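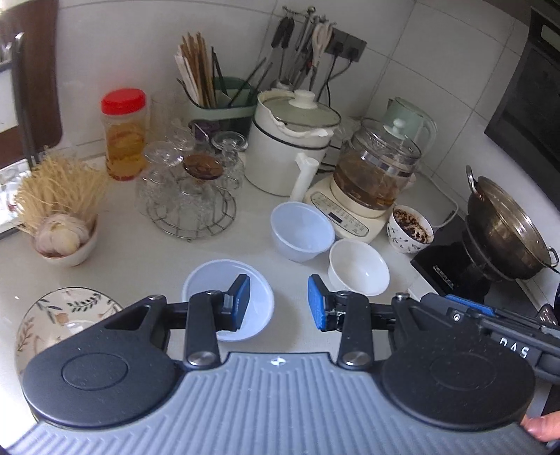 The worktop by the stove, with the bowls spoken of under item 2.

Cullgate Shared Kitchen
Minutes of the members' meeting, Apr 11, 2024

In the chair: Malcolm Kettle. Notes: Muchen Yan. Present: 13 members, with apologies from the Bumville households, who had the school concert and were much missed.

1. Last minutes
Agreed, once the spelling of Foven had been put right in two places.

2. Bowls and dishes
We spent a good long while on this, and a very friendly while it was. Malcolm said he is fond of a kitchen that looks lived in, but that the counter has grown rather crowded and it is hard to find a spot to chop an onion. After some talk it was agreed that the pale blue plastic bowls will go back on the low shelf, one inside the other, and the plain white one next to them. The wide cream dish with the painted leaves is much loved and should be kept apart from the everyday things. The garlic may stay in its little white bowl where everybody can reach it.
Muchen asked, very kindly, that the small leaf-patterned bowls be rinsed soon after use, as chili does cling so. General agreement, and one or two guilty smiles.
Action: Muchen to label the shelf.

3. Tiles
Everyone still likes the pale tiles. The grout will have a proper scrub in October, and Cui have offered us 10 per cent off the cleaning paste if we order before then.
Action: Malcolm to ring Cui.

4. Money
The kitchen fund stands at £1344. It was agreed to spend a little on 3 new tea towels, colour left to Muchen.

5. Any other business
Warm thanks to whoever left the lemon cake. Could the tin please be collected.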